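4. Réglage de la détection de plis (module Uron)

Le présent chapitre suppose que les deux bras ont été déclarés dans Zudby et que la calibration du chapitre 3 a été menée jusqu'au bout. Les lecteurs qui ont sauté le chapitre 3 y seront renvoyés à l'étape 5, par un message d'erreur moins poli que nous.

Ouvrez les trois flux dans la visionneuse Drimen avant toute modification.

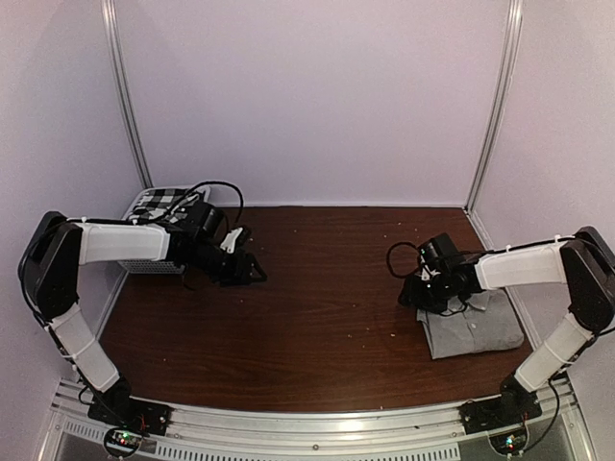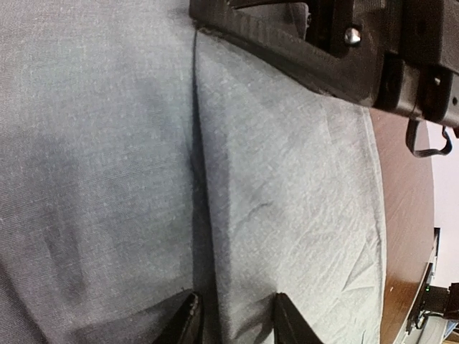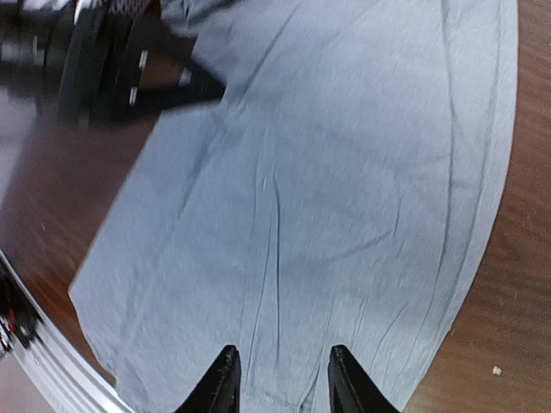 Vue fixe, puis les deux vues de poignet.

Uron cherche dans chaque flux des lignes sombres, leur attribue un score et propose à l'opérateur celles qu'il tient pour des plis. Il a beaucoup d'assurance et peu d'expérience du linge. Un pli franc, comme celui qui passe entre les doigts de la pince dans la première vue de poignet, avec un panneau sombre à gauche et un panneau clair à droite, ne lui pose pas de difficulté. La seconde vue de poignet est plus instructive : de fines froissures traversent le vêtement en diagonale, et une couture discrète longe le bord droit. Avec les réglages d'usine, Uron prend volontiers tout cela pour des plis et planifie en conséquence.

4.1 Procédure

1. Mettez le planificateur en pause (menu Tveit > Suspendre). Le bouton Arrêter, placé juste à côté, efface aussi la file des tâches. Nous avons demandé qu'on l'éloigne.

2. Dans Drimen, sélectionnez le premier flux de poignet et activez la superposition « Lignes candidates ».

3. Réglez le paramètre seuil_contraste sur 1 615. La valeur d'usine, 2 000, a été choisie sur une nappe blanche et n'a convaincu que la nappe.

4. Passez au second flux de poignet. Si la couture est encore surlignée, cochez « Ignorer les lignes parallèles au contour ».

5. Cliquez sur Projeter. Les lignes retenues s'affichent dans la vue fixe, sur le plan de la table. Si elles flottent à côté du tissu, retournez au chapitre 3.

6. Enregistrez le profil sous un nom que vous comprendrez encore en mars. « test_final_2_bon » est accepté par le logiciel, hélas.

7. Reprenez le planificateur en vitesse réduite et laissez-le exécuter une saisie complète.

ATTENTION : la vitesse réduite ne s'applique qu'au bras sélectionné. Vérifiez que la case « Les deux bras » est cochée, et gardez les mains hors de l'espace de travail pendant l'étape 7.

4.2 Remarques

Flou de mouvement. Quand un bras bouge dans le champ de la caméra de l'autre, ses arêtes noires font d'excellents faux plis. L'option « Masquer le bras opposé » utilise la position des articulations pour exclure cette zone. Elle est désactivée par défaut, pour des raisons que l'historique du code ne précise pas.

Distorsion. Les bords de table paraissent courbes dans les vues de poignet. Uron corrige cet effet avant le calcul, mais Drimen affiche le flux brut. Inutile de signaler que la table est ronde : Neville Goodall a déjà ouvert le ticket 1 892 à ce sujet, et il est clos.

Tissus foncés. En dessous d'un certain niveau de gris, l'ombre d'un pli et le tissu se confondent. Augmentez l'exposition avant de toucher au seuil. Dans l'ordre inverse, on obtient un profil qui fonctionne très bien jusqu'au premier nuage.

4.3 Retour aux réglages d'usine

Menu Uron > Profils > Restaurer. L'opération demande 2 confirmations et n'en écoute qu'une, la première. Exportez votre profil auparavant.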